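lundi 6 avril
par Milagros Catacutan

Bonjour à toute l'équipe de la fondation Grorance,

Voici donc des nouvelles de l'atelier de tricot et de raccommodage de Brallia, et il y en a pas mal depuis mon mot de février ! D'abord la laine : la filature Erkness nous a livré 80 kilos de fins de série, surtout des bleus et des gris (un seul carton de rose, parti en deux séances, j'aurais dû m'en douter). Au prix qu'ils nous ont fait, il reste 300 euros sur la ligne « matières », que j'aimerais garder pour des aiguilles circulaires, si vous êtes d'accord.

Côté fréquentation, on a 90 inscrits, dont beaucoup de grands débutants. Les bonnets marchent du tonnerre, les chaussettes beaucoup moins : le talon décourage tout le monde, moi la première.
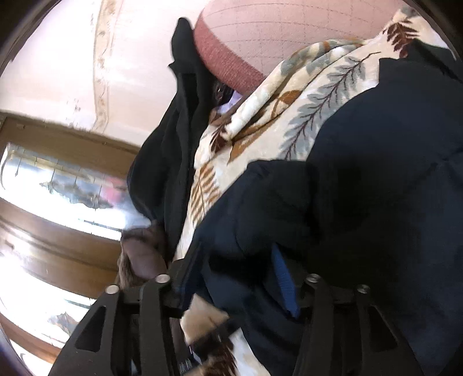

Pour les couvertures, on en est à 183 carrés assemblés. Je comptais finir avant le printemps, c'est raté. Les carrés ne font pas tous la même taille, il a fallu en défaire une partie, et puis le chauffage de la salle Calimlim est resté en panne neuf jours. J'ai demandé un avoir sur le loyer, pas encore de réponse.

Prochaine étape, le reprisage des pulls, avec une séance de plus le samedi matin. Je vous envoie le budget corrigé dès que j'ai la facture du transport.

Commentaires (3)

Odile : Et les chaussettes, on peut les finir à la maison ?

Milagros C. : Oui, prends le patron dans le classeur vert !

Bastien : J'ai encore quatre carrés à rendre, je les apporte samedi.

Contact | © Atelier de Brallia | Haut de page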